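okay so the old Stekier tower is finally on its side on the table and I've gone in. thread, because I need company for this
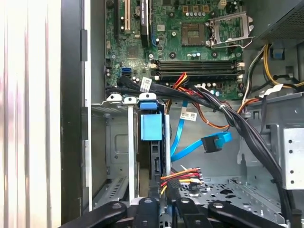

Gintarė Butkienė wants to know if I'm keeping the board or just stripping it for parts. Keeping it! That's the plan anyway. The socket's empty and the lever is up, so all it needs is a chip, and I have one coming from Navickas (ordered in September, don't ask)

2/ four memory slots and not a stick in any of them. I pulled the RAM ages ago for my sister's machine and then forgot I'd done it, so I spent a whole evening last week hunting for "the missing RAM" in my own closet

3/ can we talk about the cables though. that fat black bundle goes right across the middle, over the memory slots, and whoever built this (me, 11 years ago) clearly owned exactly one zip tie

4/ bare CPU pins make me so nervous. I bent 2 on a different board once and straightened them with a mechanical pencil and a lot of swearing. it booted, but I'm not doing that again, so no sleeves and no coffee anywhere near this one

5/ things I still need: thermal paste, memory, a cooler that fits, and somewhere to put the drives while I reroute everything. Brivbridge has a box of used coolers by the register so I'll dig through that first

6/ power supply stays for now. I want to vacuum around it and see if it'll run the Sostalia card, which is a hungry little thing

7/ does anyone have a 4 GB stick they don't want? or two? will trade for banana bread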